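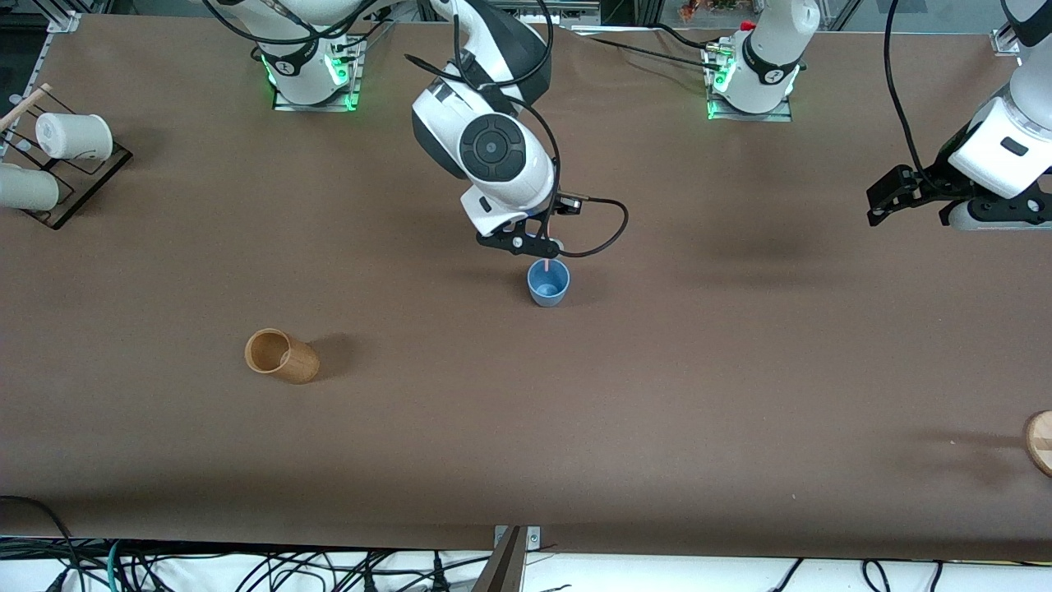
The matter of the household's cups has been under review since October, when the kitchen at our Pellville residence was reduced from two cabinets to one. A cabinet of that size will not hold every cup acquired over the years, and a policy was required. The work was carried out on a table covered in smooth brown paper, with the small light blue cup left standing upright, a thin pink stick rising out of it, and the tan cup laid on its side so that its lighter interior could be inspected. A dark rack in the corner completes the arrangement. It has served the household well and is not under consideration for removal.

The following standards were adopted. A cup is retained if it has been used in the past 15 weeks. A cup used only to hold other objects is considered to be in use, provided that the objects are themselves needed. A cup kept for reasons of sentiment may be retained on the upper shelf, subject to a limit of 4.

My sister-in-law, Charito Cabrera, has asked that her objection to the third standard be noted. It is her position that sentiment ought not to be limited by shelf space, and that the lower shelf is presently occupied by a Gunico steamer used twice since its purchase. The steamer will be reviewed separately.

The tan cup was bought at the market in Layug and falls plainly under the heading of sentiment. It has been assigned the first place on the upper shelf. Cups of this kind are washed by hand in this house and dried at once with a cloth -- a rule that visiting relatives are respectfully asked to observe.

The small blue cup presented greater difficulty. It is too small for coffee and is seldom chosen for water. It has nevertheless passed through every previous clearing of the cabinet, including the one conducted before the move from Sornex Street, at which a great many better cups were given away. 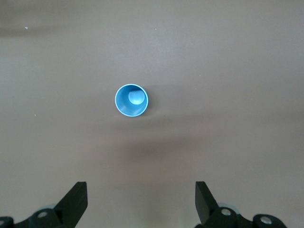
The blue cup as seen from over the rim, May review.

After discussion, the blue cup has been retained under the second standard. It will be kept on the counter beside the stove and will not be counted against the upper shelf. Charito considers this an evasion of the limit, and her remarks on the subject have been received.

Readers who wrote following the earlier post on saucers are thanked for their patience. Replies will be sent once the lower shelf has been settled.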